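Ticket: Wi-Fi drops out several times a day, Tellosley
Opened: 13/07/2021
Product: Wavent router, supplied by Gratow with the 400 plan
Status: Reopened by customer

First message

The wireless goes away for a minute or two and then comes back by itself. It happens in the morning, it happens after lunch, and it happened twice while I was on the phone to Gratow being told the line looked fine. The line probably is fine. A laptop plugged straight into the router with a cable gets 380 and keeps it through the drops. So please don't send me the page about checking my cable connections. I've read it.

What I have tried:
Restarted the router. Works for an evening, then the same.
Reset it to factory settings and typed everything in again.
Moved it off the shelf and away from the metal cabinet.
Changed the channel by hand on the slow band. No change that I could see.
Split the two bands into separate names. Both vanish at the same moment.

That last one bothers me. If it were interference from the neighbors I'd expect one band to suffer and the other to carry on.

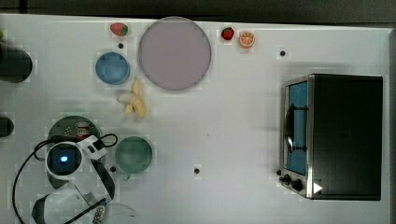 White table with the large plate and the blue bowl.

Reply from Gratow support

Thank you for the details. We ran a remote test and found no fault. Dropouts are often caused by distance from the router, thick walls, or too many devices. We suggest adding a Ruddock mesh extender, which can be put on your monthly bill. Please confirm if you would like one sent out.

Customer reply

No, thank you. An extender repeats the signal the router gives it. If the router stops giving it one, I'll have two boxes doing nothing and a bigger bill. I also don't see how distance can come into it when the laptop drops while it's sitting next to the router.

I turned on the system log last night. Every drop has the same pair of lines in front of it: "radar check started," then "wireless restarting." It would help to know what the router thinks it is listening for, and why the slow band has to go down with the fast one.

Reply from Gratow support

Our second line team says the radar check is normal on some channels of the fast band. It should not restart both bands. Please update the firmware from the admin page and watch the connection for 5 days.

Customer reply

The admin page says the firmware is up to date. It has said that since the router came out of the box, and I have my doubts that it is checking anything. The Wavent download page lists a newer version than mine. I installed it by hand from a file. The update took longer than the progress bar claimed, but the router came back with its settings intact.

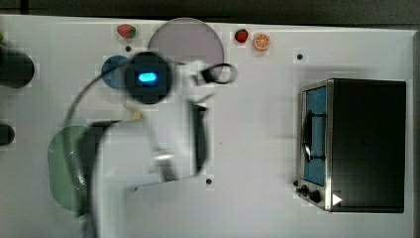
Yi-chun Tse

Results so far, for whoever picks this up next.

With the old firmware and the channel on automatic, the log shows 46 wireless restarts, all of them following a radar check.

With the new firmware and the channel still on automatic, there are fewer, but it still happens. The slow band now stays up, so that part really was a bug and the release notes could have said so. They say "stability improvements."

With the new firmware and the fast band fixed on channel 36, no restarts yet. I'm not calling that a fix. It has had quiet spells before, and I was told it was solved during one of them.

Two things I still want answered. Why does the router report itself as up to date when it isn't? And will Gratow push its own settings back over mine at the next update? The last time I changed a channel by hand it was on automatic again a week later – I didn't touch it.

Please leave this open until August. If the log is still clean by then, I'll close it myself.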